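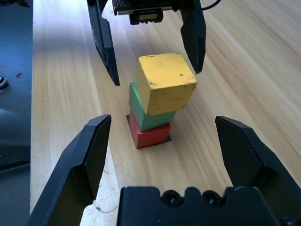
Deferring the pension: my working

8/28/21

I turned 65 in March and put off deciding when to start Old Age Security and the Canada Pension Plan until the garden was in. The garden is long since in, so I finally sat down with a spreadsheet.

The rules first. CPP can start any time from 60. Every month of delay past 65 adds 0.7 per cent to the payment, up to age 70. OAS starts at 65 at the earliest and adds 0.6 per cent for each month of delay, with the same ceiling at 70. Both are indexed to prices, both are taxable, and the two decisions are independent of each other. Many of the people I talk to at the Brernwood library assume they have to be taken together.

I modelled a 36-month delay on CPP. That gives an increase of 25.2 per cent for life. The cost is 36 payments not received, which I would cover from my RRSP. Ignoring tax and investment return, the break-even falls a little under 12 years after the delayed start, so close to age 80. Assume a real return on the money left in the RRSP and the break-even moves later. At 2 per cent it moves by more than I had guessed, and I reran that column twice to check a cell reference.

Tax pulls the other way in my case. RRSP withdrawals made now sit in a lower bracket than the ones I would be forced to make from a RRIF after 71. Inmaculada Llorente, who did my returns when I still had the Idovdale contract, pointed out that I had left the pension income amount out of the later years. She was right. Correcting it narrowed the gap but did not close it.

The contribution record matters too. I had 37 years of contributions on my statement, with two thin ones when Hyun was winding up. The general drop-out removes the lowest years from the average, so those two cost me nothing. Check your own statement before assuming the same.

Ju-won Shin asked in the comments last time about survivor benefits. I have not modelled them. The combined maximum makes the arithmetic awkward and I am single, so the sheet has no column for it.

For now I have applied for OAS and left CPP alone. I will rerun the numbers when the January indexing figure is published.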